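Consejos de taller para el software de la pinza de mano: control, percepción y herramientas. Valen para la rama estable de Testine. En la rama de desarrollo cambian los nombres de algunos parámetros, pero no el procedimiento.

## Antes de arrancar

- Fije la exposición de la cámara a mano. Con la exposición automática, cada foco del techo que entra en la imagen desplaza el umbral del detector de marcadores.
- Sincronice los relojes de las dos pinzas con el mismo servidor. Un desfase de 23 ms ya se nota en la trayectoria relativa.
- Compruebe el espacio libre en disco. El grabador no avisa cuando se llena: cierra el archivo y sigue mostrando el indicador de grabación.
- Cargue el perfil de lente correcto. Los perfiles de ojo de pez y los rectilíneos comparten extensión y el cargador acepta cualquiera de los dos.

## Calibración

Imprima el tablero en papel mate y péguelo sobre una superficie rígida. El cartón se comba con la humedad. Tome 50 vistas, con al menos la mitad cerca de los bordes, donde la distorsión es mayor y el ajuste suele quedar flojo. Descarte las vistas movidas antes de lanzar el optimizador.

Si el error de reproyección no baja, revise primero el tamaño de casilla en `board.yaml`. Se introduce en milímetros, mientras que Sotmont exporta en metros.

Mida el lado del marcador con calibre, sin contar el borde blanco. Una medida que lo incluya da una distancia falsa y ningún mensaje de error.

## Control

- Frecuencia del lazo: 400 Hz. Por debajo, el filtro de velocidad introduce un retardo apreciable al cerrar la pinza.
- Ajuste primero la ganancia proporcional con la derivativa a cero. Después suba la derivativa hasta que desaparezca el rebote.
- Guarde cada juego de ganancias con el número de serie de la pinza. No son intercambiables.
- El límite de par va en el firmware. El de la interfaz solo afecta a los comandos manuales.

## Planificación

Bilyk genera las trayectorias a partir de las poses grabadas. Conviene submuestrear antes de importar: con la grabación completa, el suavizado tarda mucho y el resultado apenas varía. Defina el volumen de colisión con un margen de 2 cm y deje fuera los elementos que se mueven, como la ropa colgada o las puertas abiertas.
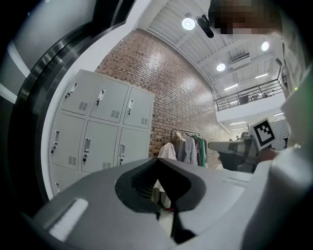
### Percepción: seguimiento en interiores

Las paredes de ladrillo y las filas de taquillas dan muchos puntos de interés, pero repetidos. El emparejador confunde una rejilla de ventilación con la contigua. Active la verificación geométrica y suba el umbral de cociente.

Los focos y las tiras de luz del techo saturan zonas de la imagen. Enmascárelas por intensidad. Enmascare también la carcasa de la propia pinza, que ocupa la parte inferior y no se desplaza con el entorno.

Con el marcador de la segunda pinza inclinado, la pose puede tener dos soluciones. Quédese con la que sea coherente con el instante anterior y anote los saltos en el registro.

Las caras se pixelan al exportar, con el filtro de Vamcombe. Páselo después del seguimiento: los bloques generan esquinas falsas.

## Archivo

Un directorio por sesión, con la calibración dentro. Sin tildes ni espacios en los nombres.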